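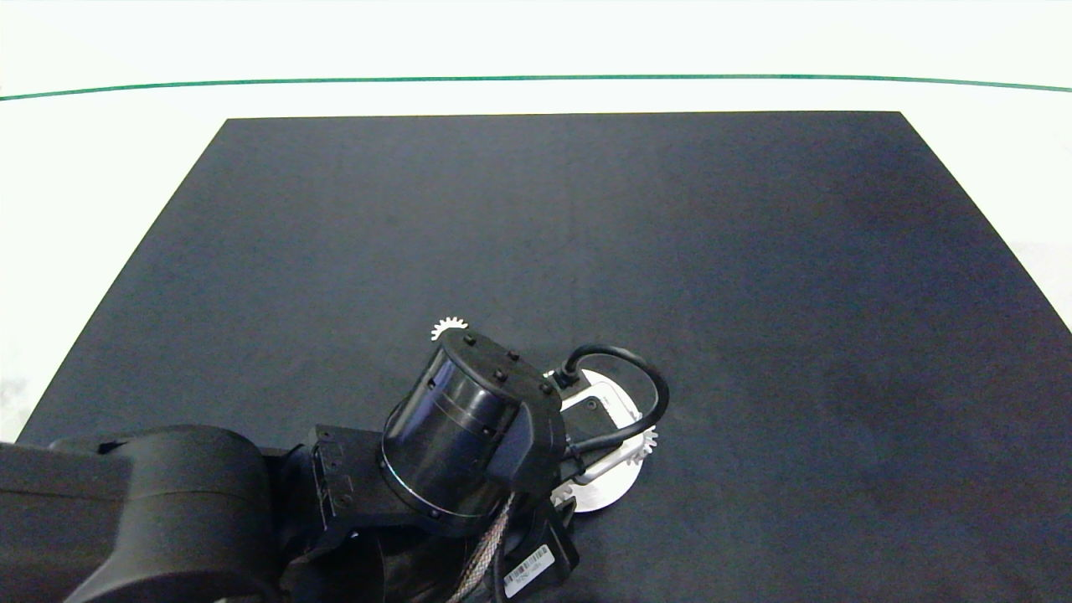 A reader wrote to me that she checks the new case number every evening and each time she understands it less, as it jumps up on one day and falls on the next.

Print this page | E-mail this page

How to follow the daily case numbers for your region

18 September 2020

You need a sheet of paper or a simple spreadsheet, and ten minutes per week. I use the Vestano health bulletin, but the steps are the same for other regions.

Step 1. Find the table, not the headline. In the bulletin it is on the second page. Look for the column "new cases by report date" and write down each day in its own row.

Step 2. Check which day the cases belong to. Labs often send weekend results late. Last week the bulletin gave 1,486 cases for Monday and 1,974 for Tuesday. The newspapers wrote "nearly 2,000" and many people were scared, but a part of the Tuesday number was left over from Sunday.
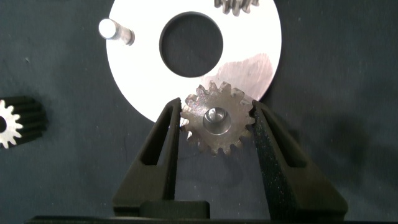

Metal plate with a round hole and a pin.

Step 3. Make the weekly average. Add the last seven days and divide by seven. Do this again each day, dropping the oldest day — after two weeks you will see a line which is much calmer than the daily numbers.

Step 4. Write the number of tests beside it. If tests and cases grow at the same speed, be careful with big conclusions.
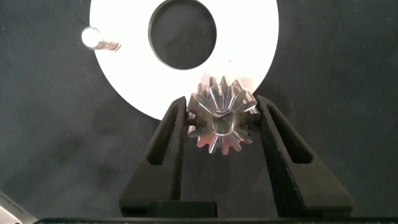

What should I do if the bulletin corrects an old number?
Change it in your sheet and calculate again every average that includes this day. Put a small mark next to it.

Step 5. Compare by population. In Sikside, with 2,000 inhabitants, 7 cases in one week is a lot. In a large city centre it would be very few.
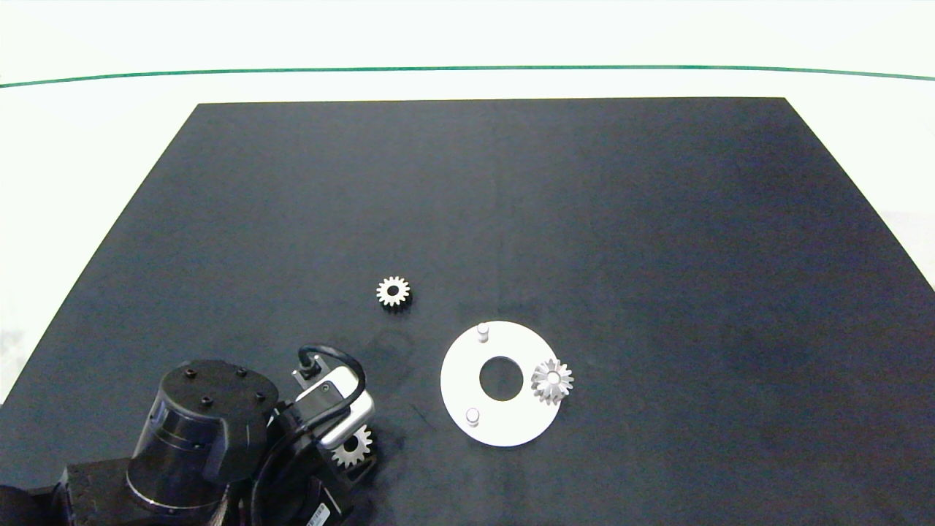

Aarne Honkanen

Step 6. Keep hospital numbers in a separate column. They come later than the cases, so do not expect that both lines turn in the same week. My own sheet begins in March and the first rows are not reliable, as very few people could get a test at that time. I coloured them grey and do not use them for comparing.

We use cookies to remember your settings. By continuing you agree to our cookie policy. OK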